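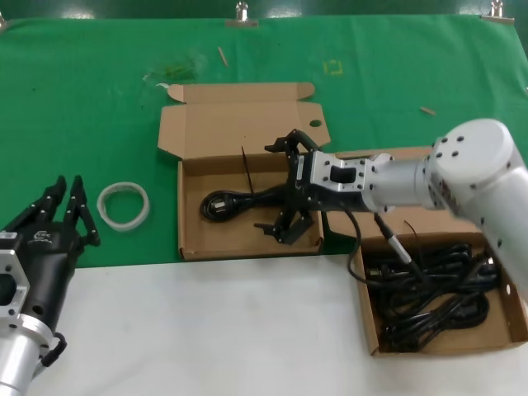

Work table with green cloth, Rokstead.

Call for participants: Nyarko Study of Job Search After Layoff

The Nyarko study is recruiting 300 adults who are out of work and looking for a job in the Rokstead and Cellport areas. The study measures how the length of time without work affects the number of applications a person sends, the kinds of jobs applied for, and the lowest hourly wage the person would accept. Enrollment closes at the end of April or when all places are filled.

Who can take part

Applicants must be 18 or older, live in Rokstead or Cellport, and have lost a job through layoff, plant closing, or the end of a fixed contract. People who left a job by choice are not eligible for this round. The last job must have lasted at least six months, full time or part time. Temp agency work counts if it was with one agency for the whole period. Receipt of unemployment benefits is not required, and people whose benefits have run out may apply. Full-time students and people on a temporary layoff with a recall date are excluded.

What participants do

Participation lasts 156 days from the date of the first interview. Each participant completes:

First interview, in person, 90 minutes. Covers work history, household income, debts, and training.
Weekly job search diary, on paper, 10 minutes per week. Lists each job applied for, how it was found, the wage offered if known, and any reply.
Midpoint interview, by phone, 30 minutes.
Final interview, in person or by phone, 60 minutes.

A participant who finds work during the study stays in the study. The diary is then replaced by a one-page form on hours, pay, and shift pattern. Participants are free to accept or refuse any job, and the study does not refer people to employers.

Payment

Participants who complete all parts receive $540, paid in three equal amounts after the first, midpoint, and final interviews. A participant who withdraws keeps any amount already paid. Study payments may need to be reported to the state unemployment office. Applicants who receive benefits should ask their claims office before signing the consent form.
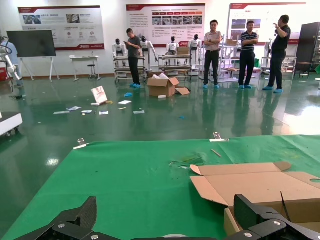

Diaries are collected at the midpoint and at the end of the study. They can be handed in at the Rokstead office or mailed at the study's expense with the label supplied. Envelopes tear at the corners when they hold more than a few booklets, so a small cardboard box is preferred. Used boxes are accepted. If the box has a round hole cut in one of its flaps, like the open one on the green mat, fold the flaps in and tape over the hole before mailing. Write the participant number on the outside and leave off the name.

Data handling

Names and addresses are stored apart from interview answers. Condeo runs the survey database and has no access to the contact file. Results are published in tables only. The earlier round of the study, which drew on 1543 screening calls, used the same procedure.

How to apply

Call or visit the study office between 9:00 a.m. and 4:30 p.m. and ask for the screening form. Screening takes 15 minutes. Bring or have ready the layoff notice or final pay stub, the start and end dates of the last job, and proof of address. Evening interviews can be arranged for applicants with child care or training during the day.

Questions about eligibility: Kekeli Dogbe, recruitment
Questions about payment or data: Pichit Limsakul, study manager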